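Mirror and Washroom Care: Frequently Asked Questions
Stenda Residences, Harnmont

This page answers the questions most often received by the Resident Services Office about the wall mirrors fitted above the sinks in Stenda bathrooms. It applies to all units in the Biletti and Egilsson buildings.
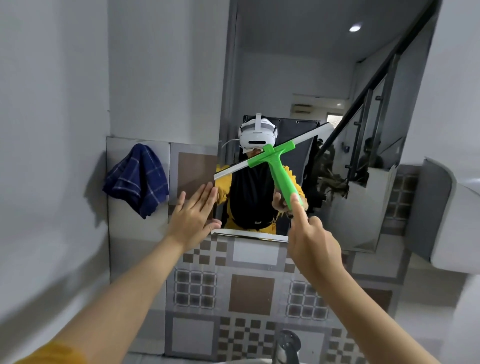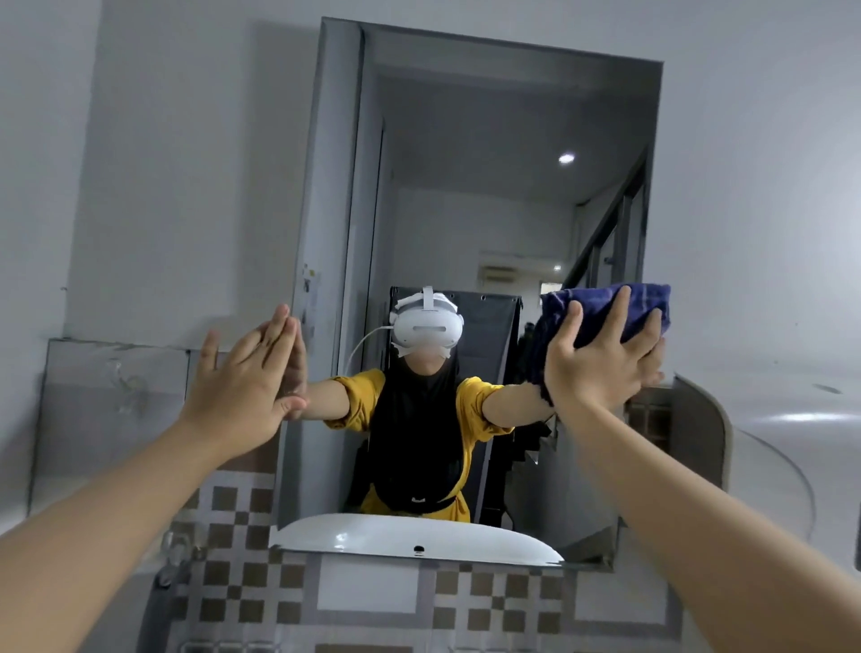
Bathroom mirror care with a green-handled squeegee (first picture) and a folded dark blue cloth (second picture).

Who is responsible for cleaning the mirror?
Residents are responsible for routine cleaning inside their units. Mirrors in shared washrooms are cleaned by building staff every Wednesday.

Which tools are permitted?
A squeegee with a soft rubber blade and a clean, lint-free cloth are suitable. Scouring pads, razor blades and powdered cleansers may not be used on any mirror.

May I use a commercial glass cleaner?
Yes, provided that it contains no ammonia. Spray the cleaner onto the cloth. Liquid that runs behind the lower edge of the glass can damage the silver backing.

In what order should the work be done?
Wipe the glass with a damp cloth, draw the squeegee across it in overlapping strokes, and dry the edges with a second cloth. Wipe the blade between strokes.

May I rest a hand on the mirror while cleaning?
Light contact is acceptable. Please do not lean your weight on the glass, and wipe away any handprints when you finish.

Why does my mirror fog after it has been cleaned?
Fogging is caused by moisture in the air. Run the exhaust fan for 20 minutes after bathing, or leave the bathroom door open.

Dark spots have appeared along the edge. Can they be removed?
No. Such spots indicate wear in the backing and cannot be cleaned away. Submit a maintenance request on Form 17.

What should I do if the mirror is cracked or loose?
Do not attempt to remove it. Keep the sink area clear and call Resident Services at extension 2993. Loose mirrors are normally inspected within 2 working days.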